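24/01/2020
By Kristýna Jurčo, Flulis press office

Flulis opens litter-sorting course to small offices and waiting rooms

Flulis, the cleaning and waste training firm, is opening its floor litter course to small offices, clinics and waiting rooms. Until now the course was run only for Koubek, the property manager, whose cleaning teams took it last September. A total of 401 people finished it.

The course deals with one job: clearing a floor of mixed small litter and getting each piece into the right bag. Wrappers, tissues, scraps of paper, small bottles and paper cups turn up together on most public floors, and they do not all belong in the same place. 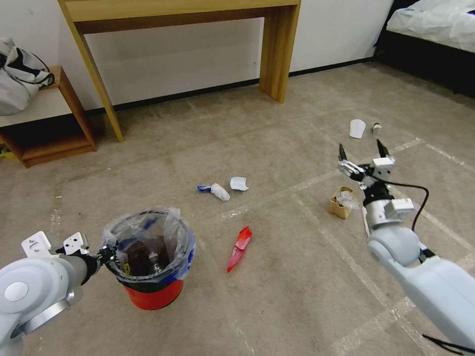
Participants work with a small bin and a clear liner. Flulis prefers clear liners for training, so that anything put in by mistake can be seen and taken out again before the bag is tied. The liner should be folded well over the rim and checked before work starts. A glass bottle is always placed in by hand height, never dropped.

"Most people we train already keep a clean floor," said Kristýna Jurčo of Flulis. "What they ask us about is the cup with a wrapper pushed into it, or the bottle with the cap still on. We spend a good part of the session on those."

The session also covers the order of work. Trainees clear the open floor first, then the strip along the wall and under any tables or shelves. Bags and clothing left on furniture are not touched. A single item such as an insole is set aside and reported — it may be lost property.
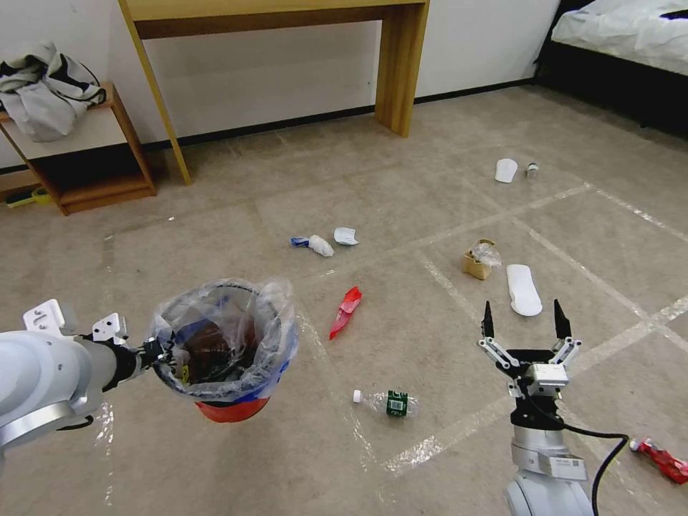
Crushed cans and plastic bottles are taught as a separate step. Local rules on caps and labels differ, and trainees are given the sheet for their own district.

Each course lasts one morning and is held at the Vosteck training rooms. The price is 109 euros per person, with the course booklet included. Groups may also book Flanosix, the follow-up session on carpet and hard floor care. Flulis has printed 3000 copies of the booklet for the coming year.

Bookings are open now through the Flulis office.

Press contact: Kristýna Jurčo, Flulis press office
© Flulis. All rights reserved. Back to top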